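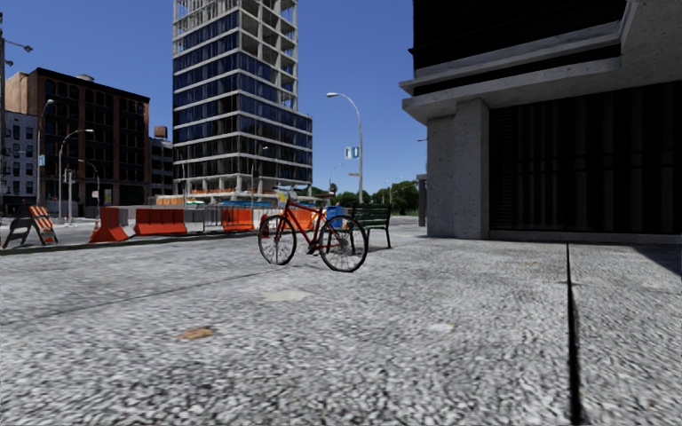

4.2 Setting up the simulated cell

The Nudus is a pavement delivery robot with one forward stereo pair and a low bumper lidar. Its drive base and compute tray come from Oltov, and the sensor mast is our own. Before any change to the mast is allowed on the physical machine, it is run in a simulated cell that we maintain alongside the robot. This section describes how that cell is configured and kept in step with the hardware.

The cell consists of a host workstation, a copy of the robot's compute tray on the bench, and a renderer that feeds the tray over the same cable harness used on the vehicle. The tray is not told that its input is synthetic. Camera intrinsics are loaded from the most recent calibration sheet and must match the serial number written on the mast. A mismatch stops the start-up script. During July two masts were exchanged without a new sheet, and 46 runs had to be discarded.

Each map is a street corner with fixed geometry and a movable layer of obstacles. In the map of Figure 3 the pavement is rendered with joints, stains and a cast shadow, so that the ground-plane estimator has to separate surface marks from real obstacles. The bicycle is the harder target: the spokes return few stereo matches, and the bench behind it is partly hidden by one wheel. Early versions of the planner merged the two into one object. Barriers along the roadway give large areas of flat colour and are used to check exposure.

Figure 3. Rendered view of the construction-street map, with bicycle and bench on the pavement and road barriers behind.

A full acceptance pass is 196 runs, of which 160 use the movable layer and the remainder use bare geometry. Passes are started in the evening and read the next morning. Ishida and Tanabe wrote the scoring scripts; Rathore keeps the harness.

Routine care of the cell is light. The harness connectors are unplugged, inspected and reseated after every 3 passes — the Yokoyama plugs on the camera branch tend to work loose under their own weight. The fan filter on the tray is brushed out at the same time. If frame times drift, the clock link between host and tray is checked first, then the renderer. A tray that has been repaired is treated as new and goes through the full pass again, including the bare-geometry runs, before it is returned to a vehicle.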